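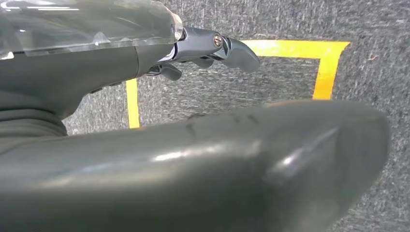 Mano robótica con cubierta transparente sobre la zona delimitada con cinta amarilla.

Convocatoria de participantes: ensayos de liberación de agarre tras fallo de cierre

Entidad convocante: Laboratorio de Manipulación Lomer
Fecha de publicación: 30/08/2018
Responsable del estudio: Hina Zaidi
Responsable de seguridad: Farzana Ghumman

Objeto

Lomer busca operadores externos para una serie de ensayos sobre el comportamiento de la mano Usamska en caso de pérdida de comunicación con el controlador. Los ensayos forman parte de las acciones correctoras derivadas de la incidencia descrita a continuación.

Antecedentes

En febrero, durante una secuencia de colocación de piezas, la mano mantuvo la orden de cierre después de que el operador hubiera solicitado la apertura. La parada de emergencia cortó la alimentación de los motores, pero la transmisión de los dedos no es reversible y la fuerza de agarre se conservó. El operador tenía el dedo índice entre la pieza y una de las falanges. La liberación manual tardó 4 minutos. Hubo contusión sin fractura.

El análisis posterior identificó dos causas. El módulo de comunicaciones Flollska repetía la última consigna válida cuando perdía paquetes, sin límite de tiempo. Además, el procedimiento de liberación manual exigía retirar la cubierta con una herramienta que se guardaba fuera de la celda. La primera causa se ha corregido en el firmware: la consigna caduca y el controlador pasa a estado seguro. La segunda ha dado lugar a un mecanismo de desbloqueo nuevo, que es el que se va a evaluar.

La validación interna se completó con 2,000 ciclos de apertura y cierre sin piezas y sin presencia de personas en la celda. Quedan por medir los tiempos de reacción y los errores de procedimiento de operadores que no han intervenido en el diseño.

Tareas del participante

- Teleoperar la mano desde el puesto de mando para recoger y depositar piezas dentro de la zona marcada con cinta.
- Responder a fallos simulados, que se introducen sin aviso previo.
- Accionar la parada de emergencia y, una vez confirmada la ausencia de energía, ejecutar el desbloqueo manual sobre una pieza de prueba.
- Cumplimentar el parte de incidencia después de cada fallo.

En ningún ensayo se colocan las manos del participante dentro del volumen de agarre. El desbloqueo se realiza desde el lado de la muñeca. Toda entrada en la celda requiere autorización verbal de la responsable de seguridad.

Requisitos

- Mayoría de edad.
- Experiencia demostrable en manejo de robots industriales, teleoperación o mantenimiento electromecánico.
- Visión normal o corregida y movilidad completa en ambas manos.
- Lectura fluida de instrucciones técnicas en español.
- No haber trabajado en el desarrollo de Usamska ni de Flollska.

No pueden participar portadores de marcapasos u otros implantes electrónicos activos. Se ruega acudir sin anillos, pulseras ni mangas sueltas.

Condiciones

Cada participante realiza 2 sesiones en jornadas distintas, de hasta 100 minutos cada una, descansos incluidos. La compensación se abona por sesión completada; si el laboratorio interrumpe una sesión por motivos técnicos, se abona íntegra. El participante puede retirarse en cualquier momento y cobra las sesiones ya realizadas.

Los ensayos tienen lugar en la nave Jafri, celda de manipulación. Lomer suministra gafas y calzado de protección; indíquese el número de calzado en la solicitud. La cobertura de accidentes corre a cargo de la entidad convocante.

Tratamiento de datos

Se registran órdenes de mando, posiciones articulares, tiempos de respuesta y vídeo de la celda. Los registros se almacenan con código de participante. El informe de la incidencia, con los datos personales suprimidos, se entrega antes de la firma del consentimiento.

Solicitudes

Las solicitudes se dirigen a Hina Zaidi, por escrito, en la recepción de la nave Jafri o mediante el formulario de contacto del laboratorio, con el asunto «Ensayos de liberación». Deben incluir:

- Resumen de experiencia, máximo una página.
- Disponibilidad horaria, mañana o tarde.
- Declaración de no concurrencia de las exclusiones anteriores.

Las consultas sobre el procedimiento de parada y el desbloqueo manual las atiende Farzana Ghumman. Las candidaturas se revisan por orden de llegada y la convocatoria permanece abierta hasta cubrir las plazas.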